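We finished the Zernmont round of recordings this week, so a few posts on what teaching a two-armed robot a sorting job by remote control is like from the operator's chair. May 18, 2022, for anyone finding this later.

The job is simple to say. Small things lie on a table. Pick each one up, put it in the right bin, go back to rest. A person does it without thinking. We drive the arms through it again and again, record everything, and train on the recordings.

Target for this task was 905 good episodes. Good means the operator finished, nothing was knocked off the table, and neither arm hit its limit. We keep the bad ones in a separate folder. Kolev want to see if those are useful too, but that's a question for July.

Before this I did hand guiding, where you take hold of the arm itself and walk it through the motion. Fine for one arm and a slow path. With two arms you run out of hands, and your own body gets in the way of the cameras. Remote control was slower to learn and much better once learned.

It took me about 20 sessions before I stopped overshooting. The first habit to lose is watching your own hands. You have to watch the fingertips of the gripper and forget where you are sitting.

Second habit: correcting too much. If you wobble left and right over an object before closing on it, the wobble is in the data and the robot will learn to wobble. We now tell new operators to pause, then go down in one movement. A pause is easy to trim. A wobble isn't.

Someone asked about episode length. Ours are capped at 90 seconds. Past that, something has usually gone wrong and the operator is improvising – those go in the bad folder unless the recovery is clean.

Recoveries are worth having, by the way. If a piece slips and you go back for it calmly, keep it. The first model we trained at Sivport had only perfect runs in it, and the first time it dropped something it carried on to the bin with nothing in the gripper. 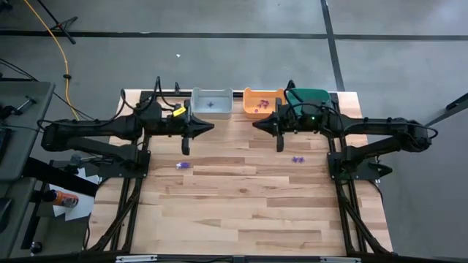 Starting positions matter more than I expected, for the arms and for the objects. If every episode begins with the pieces in the same two spots, the model learns the spots. So we move them about between runs, and we vary what is already in the bins. With a layout like this one, two purple pieces out on the wood and purple in both the pale bin and the orange one, the operator has to know which bin the run is for before touching the controls. The rule goes on the episode sheet. If it isn't written down, two people will sort the same piece two ways and both will be sure they were right.

Cables: check the slack at full reach, both arms, before the first run of the day. I lost a morning to a cable that pulled on a wrist only in the far corner. It looked like bad driving until I played it back.

Software is Sodadis for recording and our own script for labelling. The script is ugly and I'm not sharing it yet. It does warn you if the two arms' clocks drift apart, and I would not do two-arm work without that.

Next task is handing an object from one gripper to the other. We're planning for 2000 episodes and I expect a lot of them to end up in the bad folder. Will post again when the first batch is in.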